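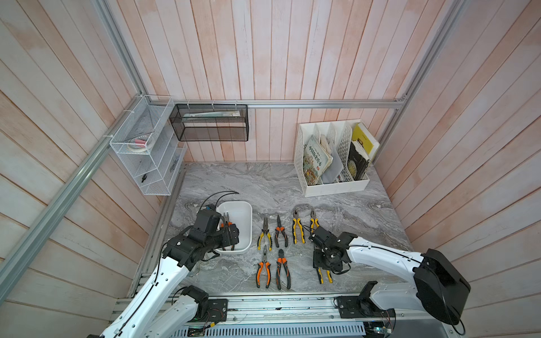 Cold porridge is a punishment and I don't care how many raspberries you put on it, was how one reader replied to my bit on overnight oats back in May, and she went on to say that if I ever managed a jar that didn't taste like wallpaper paste she'd like to be told, please, and until then she was sticking with toast.

Wed 22 September
By Borislav Zupan

Well, I've thought about that email more than is healthy. Mostly because she had a point! I went back and made the May version again exactly as I'd written it (half oats, half milk, spoonful of yoghurt, fridge, bed) and it was a bit gluey. Fine on day one if you were hungry, grim by day three. I'd been eating it for so long I'd stopped noticing, the way you stop noticing your own hallway.

So I've spent the last few weeks fiddling with it, and I've got a fridge shelf full of jars and a family who have started asking whether there's any normal breakfast. I'm going to tell you where I've got to, and then you can all write in and tell me I'm wrong, which you're very good at.

First thing, the oats. I'd always used whatever was in the cupboard, and whatever was in the cupboard was the fine porridge sort, the kind that's meant to go creamy in the microwave. They go creamy in the fridge too, only they don't stop. Swap them for jumbo oats and it's a different breakfast. You get something to chew. I've been buying the Zadau jumbo ones from Lumbantobing on the corner, partly because they come in a big paper sack and partly because they've still got a bit of bite after two nights. The sack is enormous, mind. I had to move the flour to the top of the wardrobe.

I did try pinhead oats as well, after somebody told me they were the proper thing. I gave them a whole night and they were like eating gravel. If you've got a way of doing them that doesn't involve boiling them first, I'm all ears, but I'm not trying it again on a work day.

Second thing, the liquid, and I think I had this badly wrong. I was putting in too little and then making up for it with yoghurt, so everything set like cement. Now I use a bit more milk than feels sensible. When you put the lid on it should slosh. It'll look like a mistake, like something you'd apologise for, and by the morning it's settled down. The yoghurt I stir in when I'm about to eat it, a good dollop, and it stays sharp and fresh instead of disappearing into the general beigeness.

Cow's milk, oat milk, almond, I've had them all. Almond was my least favourite (thin, and a bit sad) and the barista kind of oat milk was lovely but made it very sweet. Coconut from a tin is gorgeous and very rich and I had to have a lie down. I keep going back to plain semi-skimmed with a pinch of salt. Please do the salt! I left it out for years and it makes more difference than the vanilla, and vanilla isn't cheap.

Third thing is the apple. A whole one, grated, skin and all, in with the oats the night before, and a squeeze of lemon so it doesn't go the colour of tea. I know this is just bircher muesli and that the Swiss have been at it for donkey's years, and I'm not claiming to have invented anything. But it does fix the paste problem better than anything else I tried, and if you've got a tree, or a neighbour with a tree, you'll be drowning in apples at the moment anyway. I've used cookers and eaters. Cookers need a spoonful of honey, eaters don't.

Pear doesn't work nearly as well, by the way. It goes to slush. Carrot does work, surprisingly, with a few sultanas and some cinnamon, and then you've basically got carrot cake before eight in the morning and I've no complaints about that at all.

So, the jar I've settled on, for one fairly hungry person:

A big handful of jumbo oats
One small apple, grated
A squeeze of lemon
A spoonful of sunflower or pumpkin seeds
A pinch of salt
Milk, enough to cover and then a good glug on top
Yoghurt and fruit when you eat it

Mix the lot except the last line, lid on, fridge. Give it a shake before bed if you remember. I usually don't.

I know some of you want grams. A few of you want grams very much. I weighed mine with the kitchen scales for once and worked it out, and before yoghurt and toppings it came to 244 calories, which I only mention because I get asked every single time I write about breakfast. It goes up smartly when you add a fistful of nuts. I add the nuts.

On toppings, my only real opinion is that they should be crunchy and they should go on last. I had a bag of the Tarnesetti toasted hazelnut granola to use up and it was brilliant scattered over the top, quite dark and not too sugary. It was pricey, though, and I wouldn't buy it just to eat by the bowl. A spoonful at a time it lasted me ages. Toasted flaked almonds do the same job for a lot less, or you can bash up a ginger biscuit, and I'm not going to tell anyone if you don't.

Frozen berries are better than fresh for this, I reckon. Put them on top of the jar the night before, still frozen, and don't stir. They thaw and leak down the sides and you get this purple syrup at the edges. My youngest calls it the jam bit and will only eat the jam bit. Bananas I'd leave until morning. We had a banana incident in the first week and the jar had to soak in the sink till teatime.

How long does it keep? I used to say five days, and I'm taking that back. With the jumbo oats I'd say up to 4 days if there's no fruit in it, and two if there's grated apple. It won't harm you on the third morning, as far as I can tell from having eaten it, but it starts to taste a bit like cider. Some people might be into that. I make mine on Sunday and then again on Tuesday night while I'm waiting for the pasta water, and on Friday we have eggs like civilised people.

Now, warm. This was the bit I was dreading writing, as I've always been quite snooty about people who microwave their overnight oats. I thought it rather missed the point. Then the mornings turned nippy last week and I stood there with a cold jar in my cold hand and thought, oh, go on then. A minute and a half in a bowl (take it out of the jar, and leave the yoghurt off), with a splash more milk, and it was the nicest porridge I've had in years. The apple goes soft and the seeds have plumped up and you've not had to stand over a pan. So to the lady with the toast, if you're still reading, try it warm! I should have said so in May.

A quick word on jars, as it's the other thing I get asked. You don't need special ones. I've got 11 on the go and hardly any match; most of them had pickles or passata in them in a previous life. The pickle ones need a proper airing, lid off, on a windowsill, and even then I'd not risk it with vanilla. Wide necks are best or you can't get your spoon into the corners. If you take yours on the bus, stand it upright in a mug inside your bag. I learnt that the hard way on the way into Vurnton with a library book.

Last time I asked you all what you have for breakfast on an ordinary weekday, and goodness me, you replied. We had 1068 answers, and it's taken me until now to get through them. Toast won by a mile. Nothing at all came second, which made me a bit sad, and then cereal, and porridge after that. There was a small and very passionate group for last night's curry. One person has a boiled potato with butter, every day, and has done since school, and you know what, I tried it and it's lovely.

Quite a lot of the people who have nothing said it was because they can't face food before they leave the house. Same here, at least until I've been up an hour or so. That's really why I got into jars in the first place, it's breakfast you can carry off with you and eat at ten o'clock when you're suddenly starving and the biscuit tin is looking at you.

Next time I want to do savoury, as several of you have been nagging. I've had one go at oats with grated cheese and chives, cooked in stock, and it was like a lazy risotto and I had seconds. I've also had one go at it cold from the fridge and I won't be having another. If you've got a savoury breakfast you swear by, send it over, with the amounts if you can bear to measure them, and tell me if it works with a tin of something, as the cupboard is full of butter beans and I've got to start somewhere.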